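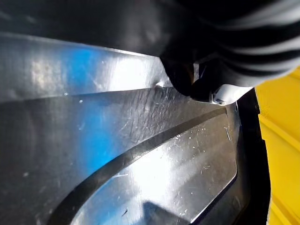

Question from Dulce Robles: When must the choir send the list of songs for the October concert?
Reply from Pieter Verschueren: Before the next rehearsal, so that the program can be printed in time.

Item 2, hall. Aguirre hall is free until 8 in the evening. Ho-yin Kong will ask for one more hour.

Item 3, scores. 16 copies are missing from the cupboard. Members are asked to look at home.

Meeting closed at 7:16.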